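纳莱克（Naleck）共享楼宇 室内公共区域及工作间安全检查表（附检查意见）

检查日期：2026年7月22日
受检单位：吉纳内罗（Ginanero）物业服务处
检查组长：Beverley Holroyd
检查员：Demetrio Olmedo、Fenna Willems
受检单位陪同人员：Frans Smits
记录编号：索尔陶分区 第13号

一、检查说明

本次检查依据楼宇安全管理规程及租户手册现行版本进行，范围为二层全部公共走道、楼梯间、茶水间、储藏室以及各租户工作间。检查结果分为“符合”“基本符合”“不符合”“不适用”四类。凡列为“不符合”的项目，受检单位应在意见栏规定的期限内完成整改，并以书面形式回复检查组。

五月份检查中提出而尚未关闭的事项，并入本表相应条目，不另行列表。

二、疏散通道与出入口

2.1 疏散走道净宽满足要求，无固定障碍物。
结果：符合
意见：无。

2.2 楼梯间防火门可自行关闭，闭门器完好。
结果：不符合
意见：东侧楼梯间防火门闭合后仍留有缝隙，需人工推动方能落锁。五月份检查已提出同一问题，当时回复为“已调整”，现场复核未见改善。请更换闭门器，不再接受仅作调整的处理方式。期限：8个工作日。

2.3 安全出口标志清晰，应急照明切断主电源后可正常启动。
结果：基本符合
意见：茶水间外侧一处应急灯亮度偏低，建议随下一次维护更换电池。其余灯具测试正常。

2.4 疏散示意图与现场布局一致。
结果：不符合
意见：西侧走道示意图仍标示已封闭的旧门。请重新绘制并张贴，旧图应一并撤除，避免新旧两版同时悬挂。

三、消防设施

3.1 灭火器数量、类型与配置清单相符。
结果：符合
意见：储藏室一具灭火器放置于地面，检查期间已由Smits先生挂回支架。

3.2 灭火器检验标签在有效期内，压力指示处于正常区间。
结果：符合
意见：无。

3.3 手动报警按钮可触及，前方无遮挡。
结果：基本符合
意见：复印区旁的按钮前堆放纸箱，虽未完全遮挡，但妨碍快速操作。纸箱已当场移走。请在地面划设禁放标线。

3.4 感烟探测器无遮盖、无拆卸痕迹。
结果：符合
意见：储藏室探测器的防尘罩已于五月份检查后取下。该事项关闭。

四、电气安全

4.1 配电箱门完好上锁，回路标识清楚。
结果：基本符合
意见：箱内回路表为手写，其中两行字迹模糊。请改为打印件，并注明修订人。

4.2 插线板未串联使用，单个插线板负荷不超过3000瓦。
结果：不符合
意见：茶水间电热水壶与微波炉共用一个插线板，同时使用时超出限值。请将微波炉改接墙面固定插座。整改前，两件电器不得同时开启，并应在现场张贴提示。

4.3 便携式电器贴有检测标签。
结果：基本符合
意见：租户自带的落地风扇一台无标签。请通知租户送检，送检前停止使用。

五、工作间

5.1 工作台稳固，台面承重与用途相适应。
结果：符合
意见：经逐间查看，未发现台腿松动或台面变形。

5.2 线缆不得横跨通行区域；引出台面的线缆应予整理固定。
结果：基本符合
意见：台面设备的线缆越过边框引出时，应沿台边归拢，使用扎带或线槽固定，不得悬垂至人员脚部可能触及之处。本条适用于所有租户，不因设备类型而有所区别。请物业服务处将本条写入下一版租户手册。
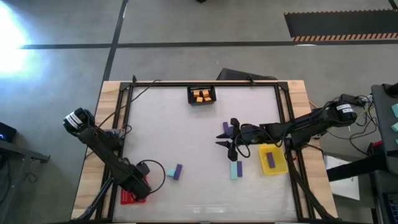 5.3 小件物品分类收纳，工作结束后归位。
结果：符合
意见：各租户收纳方式不一，检查组不作统一要求，以地面无散落物为准。

5.4 工作间门锁从内侧无需钥匙即可开启。
结果：符合
意见：无。

5.5 每间工作间张贴紧急联系人信息。
结果：不符合
意见：三间工作间所贴联系人已离任。请统一改为现任值班负责人Piyumi Sarkar，并核对电话号码。期限：8个工作日。

六、储藏与清洁

6.1 货架固定于墙体，重物置于下层。
结果：基本符合
意见：货架固定情况良好，但顶层存放成箱复印纸。请移至下层，顶层仅可放置轻质物品。

6.2 清洁用品单独存放，容器标签完整。
结果：不符合
意见：发现一只分装瓶无任何标签，陪同人员无法确认内容物。该瓶已封存，由物业服务处按废弃化学品处理。今后禁止使用无标签容器分装。清洁承包商阿克约尔（Akyol）应就此向全体保洁人员作书面告知，告知记录副本送检查组存档。

6.3 货物顶部与喷淋头之间保持必要间距。
结果：符合
意见：无。

6.4 地面清洁作业时设置防滑警示牌。
结果：不适用
意见：检查期间无清洁作业，留待下次核查。

七、急救与培训记录

7.1 急救箱内容与清单一致，无过期物品。
结果：基本符合
意见：烧伤敷料已过期，应予补充。另请在箱盖内侧加贴清单，使用人取用后登记。

7.2 疏散演练按计划进行，并有签到记录。
结果：符合
意见：演练签到率为100%。记录中未注明集合点清点完成的时间，下次演练应予补记。

7.3 新入驻租户接受安全交底。
结果：基本符合
意见：交底表齐全，但其中一份缺少租户签字。请补签后重新提交。

八、整改与复查

物业服务处应指定一名责任人汇总全部“不符合”项目的整改情况，并附整改后照片或维修单据。“基本符合”项目不要求单独回复，但将在下次例行检查中优先核查。

第2.2条为重复出现的问题。如复查时仍未解决，检查组将提请楼宇管理方直接委托第三方维修，费用由物业服务处承担。

受检单位对检查结果有异议的，可在收到本表后向检查组长书面提出。异议处理期间，第4.2条及第6.2条所列临时措施继续执行。

检查组长签字：Beverley Holroyd
检查员签字：Demetrio Olmedo、Fenna Willems
受检单位签收：Frans Smits
抄送：Piyumi Sarkar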